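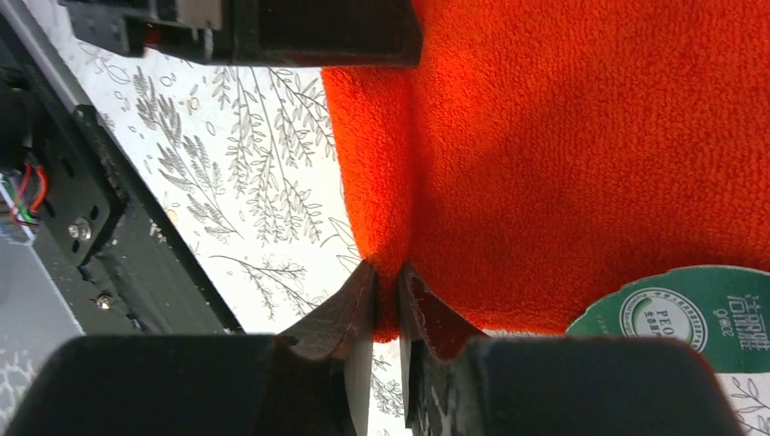 The orange-red towel, on the ferny part of the tablecloth.

1/ Thursday is towel day here. I've been redoing how I fold and store them, and a few people asked what I ended up with, so I'm putting it in one thread. Small kitchen, one table, one shelf that was never meant for linens.

2/ The towels first. Terry, looped on both sides, bought at Bultel when the Tultside store was clearing out end-of-line colors. I wanted gray. They had orange-red. I've stopped minding. You can find one in a pile of laundry from across the room.

3/ Terry is harder to fold than flat cotton. The loops grab each other, so when you try to slide one layer over another it drags and bunches up. Lift the edge and set it down. Don't push it.

4/ What I do now: lay it flat, short edge toward me. Long sides in to the middle. Then in half along that line. Then thirds from the bottom up. It makes a block that stands on its edge if you don't squash it.

5/ What I did before: half, half, half, and onto the stack. The bottom ones never got used. I was washing the same top few towels over and over and they wore out way ahead of the rest.

6/ Phúc Trịnh asked whether I iron them. No. I shake each one hard when it comes off the line and that's it. Ironing terry mashes the loops and then it doesn't dry dishes as well.

7/ No fabric softener either. I used it for years. Took several washes with plain detergent before they felt like they were soaking anything up again. They're rougher now. Fine by me.

8/ Folding happens on the kitchen table with the cloth left on. I tried it on the bare table and the towels skated around. Cotton on cotton stays put.

9/ A few of you were more interested in the cloth than the towels, so OK. White background, gray plant drawings. Ferns, something like willow, little seed shapes and circles scattered in between. Then there's a part with roses.
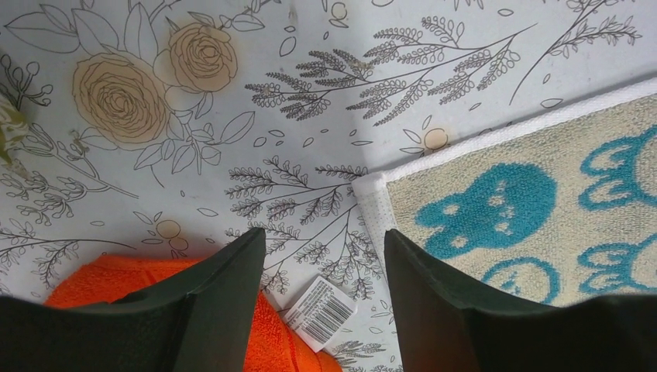

Roses with the tan tint. Fern sprigs to the right of them.

10/ The roses have most of what color there is, and even that is a faded tan. The rest is thin line work, bar a peach-tinted bud. I like that you can put a loud towel or a loud dish on it and it doesn't argue.

11/ Despina Leka wanted to know if it's oilcloth. Mine is plain fabric. It goes in the wash at the same temperature as the towels but in a separate load. I learned about separate loads from an older white cloth that came out peach.

12/ On that: new bright towels, wash them alone the first few times. I put an old white sock in as a test. When the sock comes out white they can join the other colors. They still don't go in with the tablecloth.

13/ Storage. I cut a 250 mm deep divider for the shelf so the folded blocks stand in a row like books. Scrap board, sanded at the edges so it doesn't snag loops. Clean ones go in at the left, I take from the right. Everything gets its turn.

14/ If your shelf is shallower than that, do quarters at the last step where I do thirds. You get a shorter, fatter block. Eetu Ruotsalainen does it this way and keeps his in a drawer.

15/ Green cloths are separate. Those are for spills and the floor near the door and they never touch a plate. Color is the whole system. I used to write on the hems with a laundry marker and it faded in a month.

16/ Question from Elikem Agbenyega about snags. If a loop pulls out, snip it level with the others. Don't yank it. Terry is woven, so a trimmed loop won't run like a knit would.

17/ Question about musty smell. Mine went away when I quit folding them slightly damp. Feel the hem, that's the last part to dry. If the hem is cool, it goes back on the line. I was ignoring this all last September and blaming the washing machine.

18/ How many towels do you need? No idea — depends how often you run a load. I'd say enough to get you to the next wash day and a couple over. When the row on the shelf gets so tight that I have to pull, the oldest one goes down to rags.

19/ Still to sort out: napkins. They're all different sizes and won't stand up next to the towels. Chin-lung Lui rolls his and puts them in a loaf pan. I have a loaf pan. Will try it next towel day and add a post here.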